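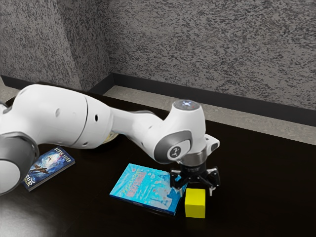 1/ Theaterabend, erster Versuch einer Ordnung

War gestern in der Brivberg-Bühne, »Die Schwestern Clavetti«, Singspiel in zwei Akten. Ich schreibe das in Häppchen, weil mein Kopf noch im zweiten Akt steckt und da vermutlich bis Januar bleibt.

2/ Zur Handlung, soweit vorhanden: Vier Schwestern erben ein Hotel in Fendolbridge, einem Kurort, in dem es immer regnet und in dem jeder mindestens ein Lied über den Regen hat. Der Portier hat zwei. Der Portier ist der Beste von allen.

3/ Gespielt wird er von Fotis Michailidis, den ich bisher nur als Dritten Boten kannte (in drei verschiedenen Stücken, immer Dritter Bote). Er singt »Schlüssel zu Zimmer 19« fast ohne sich zu bewegen. Hinter mir hat jemand geschnieft. Gut, neben mir auch. Gut, ich.

4/ Das Orchester besteht aus sechs Leuten und sitzt hinten links hinter einem Gazevorhang. Klingt nach mehr, außer wenn die Posaune Pause hat, dann klingt es nach sechs Leuten hinter einem Gazevorhang.

5/ Bühnenbild: eine Drehbühne mit Treppe. Die Treppe führt nirgendwohin, trotzdem geht im ersten Akt jede der Schwestern einmal hinauf, singt oben etwas Bitteres und kommt wieder herunter. Bei der vierten hat mein Nachbar leise »na komm« gesagt. Er meinte es freundlich, glaube ich.

6/ Die Regie hat offenbar beschlossen, dass die Zwanziger jetzt die Siebziger sind. Es gibt also orange Lampenschirme und einen Charleston in Schlaghosen. Ich war dagegen, dann kam die Steppnummer mit den Koffern, und ich war kurz dafür. Inzwischen bin ich wieder dagegen, aber milder.

7/ Pause. Brezel 4 Euro, Schlange bis zur Garderobe. Vor mir ein Paar, das sich stritt, ob die älteste Schwester die Hoteldirektion wirklich will oder nur nicht weiß, wohin sonst. Besseres Gespräch als das im Programmheft.

8/ Apropos Programmheft: 46 Seiten. Auf Seite 12 ein Essay über »das Hotel als Schwellenraum«. Wer welche Schwester spielt, steht auf einem eingelegten Zettel, der in meinem Heft fehlte. Ich weiß also bis jetzt nicht, wer die Jüngste war, und das ist ein Jammer, denn die Jüngste hat eine Stimme, bei der man den Regen tatsächlich hört.

9/ Zweiter Akt. Auftritt Herr Navarro, Anwalt, mit einem Testament und einem Tango. Niemand im Hotel hat ihn bestellt, weder das eine noch das andere. Der Tango dauert so lange, dass ich zwischendurch über meine Steuererklärung nachgedacht habe — und er ist trotzdem ein Ohrwurm, seit heute früh beim Zähneputzen.

10/ Dann das Quartett. Alle Schwestern auf der Treppe, jede auf einer anderen Stufe, kein Orchester. Sie singen die Gästeliste vor. Nur Namen und Abreisetage. Dafür würde ich noch mal hingehen und den Tango ein zweites Mal absitzen.

11/ Der Schluss gefällt mir nicht. Das Hotel wird verkauft, das Licht geht aus, soweit schön, aber dann kommt noch eine fröhliche Reprise mit Konfetti. Das Konfetti lag heute Morgen in meinem Schuh.

12/ Nachtrag, weil gefragt wurde: zwei Stunden vierzig mit Pause, Balkon reicht völlig, nur bitte nicht ganz links, da sieht man die Treppe von hinten und die Schwestern, wie sie oben auf ihr Zeichen warten. Eine hat sich die Nase geputzt. Fand ich auch wieder gut.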